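Wudell Hard Wax Oil: my verdict after one kitchen table and a lot of muttering

I'd been putting off doing our kitchen table for, well, years. We bought it second-hand when we moved in, it had been varnished by somebody with a very heavy hand, and the varnish had started coming up in little flakes wherever people lean their elbows. So in May I finally stripped it back and had a go with the Wudell hard wax oil, the satin one, which kept coming up whenever I asked anyone what to use.

First thing, the price. I paid £30 for the tin from Idahosa, the little hardware place on the corner, and my eyes did water a bit. You can get the Dritness oil for less than half that. I've used the Dritness on garden chairs and it's perfectly fine on garden chairs, but it stays tacky for ages if the weather's damp and I didn't fancy eating off the floor for a week.

The tin itself is a pain. You need a screwdriver to get the lid up and it bends the first time you do it, so mine has never closed properly since. I've now decanted the leftovers into a jam jar (labelled! very clearly!) and that's working much better. Come on, Wudell, put a screw cap on it.

Putting it on is lovely though. It's thinner than I expected, hardly smells, and you really do need very little. I used an old T-shirt for the first coat and then a proper lint-free cloth for the second, and the cloth won easily, no fluff to pick out. The instructions say to wipe off the extra after 10 minutes and I'd stick to that. I got chatting on the phone and left one end longer, and it went gummy and took a good scrub with a white pad to sort out.

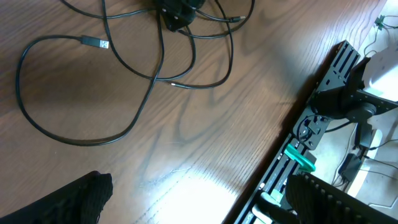 Drying is where I have a grumble. The label says it's ready for a second coat the same evening and mine wasn't, not even with the back door open. I left it overnight and did the second coat on the Tuesday before work. After that I kept everyone off it for a few days, with a blanket over the top and a stern note, and we ate on our laps.

So how's it holding up? Tea, fine. Red wine left in a ring until morning, also fine, which amazed me. Hot pans, no, use a mat, I've got one pale mark already and it's entirely my own fault. A dab more oil rubbed in has nearly hidden it, and you could never do that with varnish.

I also bought the Tondton cleaning spray that was on the shelf next to it and I wouldn't bother again. Warm water with a drop of washing-up liquid does just as well.

Four stars from me, with one knocked off for that wretched lid. There's enough left in the jam jar for the bathroom shelf, so that's next.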